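Ticket : rouleaux de ruban, cellule Titano, étage bas
Statut : ouvert, en attente du fournisseur
Priorité : normale (était haute)
Catégorie : automatisation / poste de conditionnement

Description initiale

Bonjour,

J'ouvre ce ticket au nom de l'équipe de conditionnement. Je m'excuse d'avance pour mon français écrit, je relis toujours mais il reste parfois des fautes.

Depuis la mise en service de la cellule Titano, le changement de rouleau ne se fait plus de la même façon. Avant, la personne du poste voyait le rouleau diminuer et elle le changeait quand elle voulait, souvent juste avant la pause. Maintenant la cellule demande le changement par un message sur l'écran, et elle s'arrête si on ne répond pas dans les 40 secondes. Quand elle s'arrête, il faut refaire toute la prise d'origine, et pendant ce temps les cartons attendent à l'entrée.

Le message arrive trop tôt. Il reste encore beaucoup de ruban sur la bobine quand la cellule la déclare vide. Nous avons gardé les bobines retirées dans une caisse sous l'escalier, le service achats peut venir les regarder.

Ce que nous demandons : 1) que le seuil soit corrigé, 2) que le délai soit plus long, 3) que l'on nous dise qui a le droit de changer ces valeurs. Pour l'instant, personne dans l'équipe n'a le mot de passe.

Premier retour, support interne

Merci pour le ticket. Pouvez-vous préciser la référence des rouleaux et dire si le problème existe aussi sur la deuxième cellule ? Pouvez-vous aussi vérifier que le diamètre du noyau est bien celui qui est déclaré dans la recette ?

Réponse

Les rouleaux sont ceux de Sekiguchi, livrés depuis juin. Avant nous avions un autre fournisseur, et le noyau était plus petit. Dans la recette, c'est encore l'ancien noyau qui est écrit. Je ne savais pas que cela comptait, car le ruban lui-même a la même largeur.

Sur la deuxième cellule, le problème n'existe pas, mais elle utilise encore l'ancien stock. Il reste 4 rouleaux de cet ancien stock. Quand ils seront finis, je pense que nous aurons deux cellules qui s'arrêtent au lieu d'une.

Essais faits au poste

Essai A. Redémarrage complet de la cellule, à 7 h 15, avant l'arrivée des cartons. Pas de changement, le message arrive au même moment.

Essai B. Nettoyage du capteur avec le chiffon sec. Pas de changement.

Essai C. Bobine montée à l'envers, pour voir si le sens de déroulement joue un rôle. Le ruban s'est mis en biais et nous avons tout arrêté. À ne pas refaire.

Essai D. Valeur du noyau corrigée dans la recette par le support, à distance. Le message arrive plus tard, la bobine est presque vide. C'est beaucoup mieux. Par contre, le délai de réponse n'a pas changé.

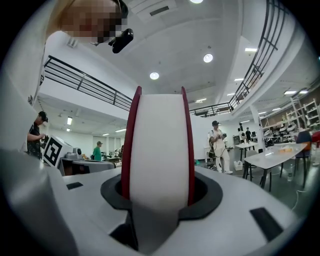 Le délai de réponse reste donc le point principal, et il ne concerne pas seulement la technique. Au début du projet, on nous a présenté la cellule comme un outil qui libère les mains, et c'est vrai pour le port des cartons, mon dos le confirme. Mais une personne doit rester assez près de l'écran pour répondre à temps, alors elle ne peut pas aller aider au quai. Il y a aussi une question de repère : un rouleau blanc tenu entre deux flasques rouge foncé, on le surveille facilement du coin de l'œil, parce que le rouge se dégage de plus en plus quand la bande diminue. C'est de cette manière que les anciens du poste ont toujours travaillé, sans chiffre et sans alarme. Je demande que ce repère soit repris dans la fiche de poste, à côté du message de l'écran – les deux peuvent vivre ensemble.

Deuxième retour, support interne

Bien reçu. La valeur du noyau est maintenant enregistrée dans la recette principale, elle ne sera plus perdue au redémarrage. Merci de ne plus utiliser la recette de secours, qui contient toujours l'ancienne valeur.

Pour le délai, nous ne pouvons pas le modifier nous-mêmes. Il est fixé par l'intégrateur, Stolby, et lié à la mise en sécurité du bras. Une demande est partie chez eux. Ils proposent une alerte en deux temps : un voyant orange, puis le message. Pouvez-vous nous dire si cela conviendrait à l'équipe ?

Réponse

J'ai posé la question aux deux équipes, matin et après-midi. Tout le monde est d'accord pour le voyant orange, à condition qu'il soit visible depuis le quai. S'il est placé sur l'armoire électrique, on ne le verra pas, le rayonnage est devant. Il faudrait le mettre plus haut, sur le poteau par exemple.

L'équipe de l'après-midi ajoute une remarque que je transmets telle quelle : les arrêts de la cellule sont comptés dans le tableau de production comme « attente opérateur ». Or la plupart venaient d'une valeur fausse dans la recette. Les collègues vivent assez mal de voir ce mot chaque matin sur le tableau. Est-il possible de reclasser les arrêts passés, et de créer une catégorie « changement de rouleau » pour les suivants ?

Troisième retour, support interne

Nous créons la catégorie. Pour les arrêts passés, il faut l'accord du responsable de production, la demande est transmise avec l'historique de ce ticket.

La procédure de changement de rouleau est mise à jour dans Wikis, page « Titano, consommables ». Nous y avons ajouté le contrôle du noyau à chaque changement de fournisseur, et votre repère visuel. Merci de relire.

Réponse

J'ai relu. Deux corrections : à l'étape 2, il est écrit « retirer la bobine » avant « ouvrir le frein », il faut inverser, sinon on force sur l'axe. Et le mot « noyau » est appelé « mandrin » plus bas, il vaut mieux garder un seul mot, pour les intérimaires et aussi pour moi.

Pour les droits d'accès, ma question 3 du début n'a pas encore de réponse. Nous souhaitons qu'une personne par équipe puisse au moins lire les valeurs de la recette, même sans les modifier.

Points encore ouverts

– Voyant orange : devis attendu de Stolby, emplacement à valider avec l'équipe.
– Reclassement des arrêts passés : chez le responsable de production.
– Accès en lecture à la recette : chez le support interne.
– Deuxième cellule : corriger la valeur du noyau le jour où l'ancien stock est fini, pas avant.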